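New Sound System Ready for Tolmont County Fair

Visitors to the Tolmont County Fair this June should have an easier time hearing announcements, after organizers signed off on a new public address system covering the whole of the fairgrounds for the first time.

The work has been carried out by Urnurus, an event audio company based in Nitovthorpe. It replaces a mix of rented speakers and older equipment that reached the main arena and the front parking lot but left the livestock barns and the lower field with patchy coverage.

The new setup uses 49 weatherproof horn speakers, most of them fixed to existing light poles. The rest are on temporary masts that will go up before the fair and come down again when it closes. Cable runs to a control room above the ticket office, where one operator can send a message to the entire site or to any one of six zones.

Sebastian Ene, project manager at Urnurus, said the main problem on the site was the slope between the arena and the lower field.

"Sound from the arena was going straight over people's heads down there," Ene said. "They could hear that somebody was talking but they couldn't make out the words. We put in shorter poles along the fence line and angled the horns down, and we turned the level down as well. More speakers running quieter is what you want on a site like that."

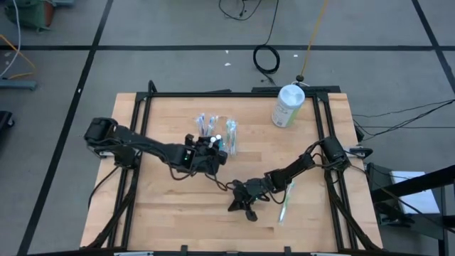

Crews started in the spring, when the ground was still soft enough to slow down trenching near the horse barns. In all, 2534 yards of cable was laid or strung, a little of it reused from the old system after testing. Where cable crosses a vehicle route it runs through buried conduit, and the rubber ramps that used to lie across the main walkway are gone.

The horse and cattle barns are on a zone of their own. Exhibitors had asked for this after complaints in past years that loud music from the arena was upsetting animals waiting to be shown. Background music will no longer be sent to the barns at all. They will get class calls, lost child notices and emergency messages only.

Emergency messages override everything else on the system, including the live microphone in the arena. A set of recorded messages covers severe weather, evacuation of a single area and evacuation of the full site. If main power fails, batteries in the control room will keep the system going for 30 minutes, and a generator can be connected after that.

The arena commentators will have two wireless microphones and a wired backup. A third wireless microphone is set aside for the judges' stand. Ene said the frequencies had been checked against those used by the bands on the evening stage, which has its own separate sound system supplied by another contractor.

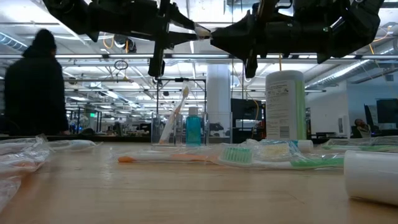
Neighbors on the east side of the grounds were told about the project before work began. Speakers on that boundary all face inward, and they will be switched off at 10 p.m. every night of the fair, when the evening stage also has to stop. Sound levels will be measured at two points on the county road during the first evening, and the east zone can be turned down from the control room if readings are too high.

A test was held with 100 people spread across the grounds, each with a site map and a list of sentences to listen for. Most reported hearing every word. The weak spots were behind the poultry building, where exhaust fans were running, and at the far end of the trailer parking area. One extra horn has since been added at each place, and both are included in the final total.

Radu, the firm that supplies staff radios for the fair, has linked its base station to the control room so that stewards can ask for an announcement directly. Until now they had to phone the office or walk over with a written note, which could take a while on a busy afternoon.

The permanent speakers will stay in place after the fair and will be available to other groups that rent the grounds, starting with the fall tractor show. Renters will be able to use the arena zone on its own or pay for the full site, and a trained operator will be required for either. Rates have not been set.

Exhibitors who need an announcement made during the fair should bring it in writing to the ticket office at least one hour ahead.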